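Nenar posts draft rules for tabletop arms, asks shops to weigh in by May

March 2026

TERKHOLM – New house rules for small gripper arms are out. Nenar, the group that runs the shared robot workshops here, put up a draft this week covering arms that work at an ordinary table, near ordinary stuff. Comments close in May. It's 30 pages with the annexes, most of it plain reading.

The short version: slow down near people, write down the lighting, keep drinks away from the power supply, and stop calling a run "clean" when the gear wasn't checked first.

Judit Antal led the drafting. She says the old sheet was written for fenced cells and never fit the bench work people do now. "We had a page on light curtains and not one line on mugs," she said. "Everybody was making up there own rules."

Lighting got the most argument. The draft doesn't ban colored light. It does say a run under anything other than normal room light has to be logged that way, before the arm moves, with the color written down. Same goes for household items left on the table. They can stay – they just have to be on the sheet.

Pink-red light on the table, gripper close in.
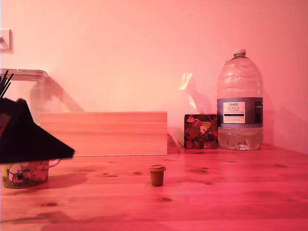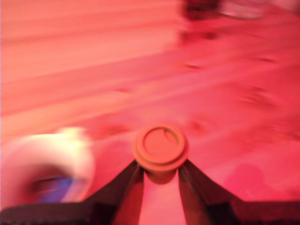
Small parts are the other big section. Anything that fits between two fingertips needs its own line in the grip settings, with a force limit, and the operator has to know where the stop button is without looking for it. Bottles get a seperate note: lids on, upright, never stored above a controller.

Benedek Orbán, who sat in on the review, wanted speed limits tied to the size of the object. Didn't make it in. Draft keeps one limit for hand-guided work and one for everything else, and leaves the numbers to each site's own risk check. He plans to file a comment.

Two items still open, according to Antal. One is cable routing, where the draft says "tidy" and nothing more. The other is who signs. Under the current wording the operator and a second person both sign the start sheet, which small shops say they can't staff on evenings.

Floromum, which runs a training bench across town, already works to something close to it. Ye-ji Ryu handles sign-ins there and says the double signature takes a couple minutes, tops. Her bigger worry is old forms. The bench has 109 start sheets on file from last year and the lighting box is blank on most of them. "Can't fill that in afterward," she said. "You'd be guessing."

Moser, a repair shop, is less sold. Dénes Kun says the object list will get skipped when things are busy, and he'd take a shorter form people will fill out over a long one they won't. He also wants the camera check moved up to page one. Right now it's in an annex.

The draft is not a legal standard and doesn't replace one. Sites still have to follow whatever safety law covers them. Breaking the house rules means losing bench time, first two weeks, then longer.

Comments go to Dezső Vörös at the Nenar front desk, on paper or by email. Put the section number at the top. Printed copies are at the desk too, ask if the tray is out.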